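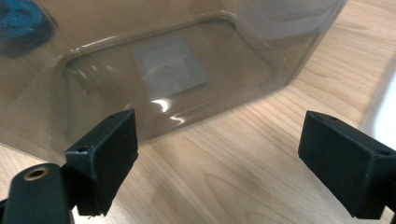

The Dunach Public Library will begin its new seed lending service on Sunday, July 10, 2022. Over the next few posts we set out how the service works, who may use it, and what we ask of borrowers.

Any resident with a current library card may take seed packets home at no charge. Each household may take up to four packets per visit. Children may use their own cards, provided an adult signs the form at the front desk.

The opening collection is made up of vegetables and herbs suited to late planting: bush beans, kale, turnips, lettuce, dill and cilantro. Flower seed will be added in September, when the first donations from local gardens are expected.

Packets are sorted by how easy the plants are to grow and to save seed from. Beans, peas and lettuce are marked "Easy." Squash and corn, which cross with neighboring plants, are marked "Advanced," and we ask new gardeners to leave those until they have a season behind them.

Borrowers are not required to return seed. Those who wish to do so should let the plants mature fully, dry the seed indoors for two weeks, and bring it to the desk in a paper envelope. Please write the plant name, the variety and the year on the front.

We cannot accept seed from hybrid plants, seed that has been chemically treated, or seed collected from public land. If you are unsure of the variety, write "unknown" – staff will set the envelope aside for our own test plot behind the Kvam Street branch.

At home, seed keeps best in a cool, dark, dry place with a steady temperature. A closet on an inside wall is usually suitable. A garage or garden shed is not. Most lettuce seed will still sprout after three years if stored with care; onion and parsnip should be bought or borrowed fresh each season.

Minoru Onishi of our adult programs department will lead a talk on saving bean and tomato seed in the Grisero Room. The talk is free. Seating is limited, and names may be left at the desk or given by telephone during opening hours.

The Kvam Street branch will offer the same service once its shelving work is complete. Cardholders there may request packets through the usual transfer system in the meantime – please allow three working days for delivery.

Questions about donations should be directed to Folke Hägglund, collections manager, at the main desk.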